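# Storage bin

A **storage bin** (also *tote*, *tote box* or, in parts of the trade, *stacking box*) is an open-topped container with a flat floor and four upright sides, used for holding loose goods while they are kept, sorted or moved. Grey is a common colour, and many bins are rectangular so that they sit square on a shelf or table.
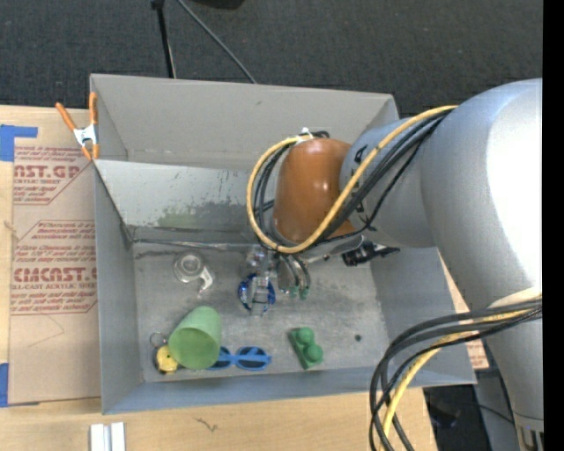 ## Form

The sides of a bin may be straight or may slope slightly inwards towards the floor. Sloping sides let empty bins nest inside one another, which saves room, but they give less space at the bottom. Straight-sided bins hold more and are usually stacked with their lids on.

High sides keep round or slippery items from rolling out. They also make small things at the bottom harder to see and reach, particularly in the corners. A bin of this sort is often put on a table for sorting, so that the person using it need not bend.

## Materials

Most modern bins are moulded from polypropylene or polyethylene. Older ones were made of pressed steel, vulcanised fibre or wood. Plastic is light and easy to wash, though it can turn brittle in long sunlight. Steel bins are still found in foundries and machine shops.

## Sizes

There is no single standard. Makers tend to keep to their own ranges, and lids from one range seldom fit another. The Boltgate range, sold mainly to workshops, had 31 sizes at its widest and was later cut to five. The Bautista pattern, with a rolled rim 252 mm above the floor, was the usual type at the Flornstead depot, where a stock list made one December recorded 2862 of them.

## Use

Bins are used in warehouses, schools, kitchens and homes. Mixed goods are commonly tipped in together and picked out one at a time. At Bullotside market, traders use them for unsold stock.

## See also

- Crate
- Pallet
- Shelving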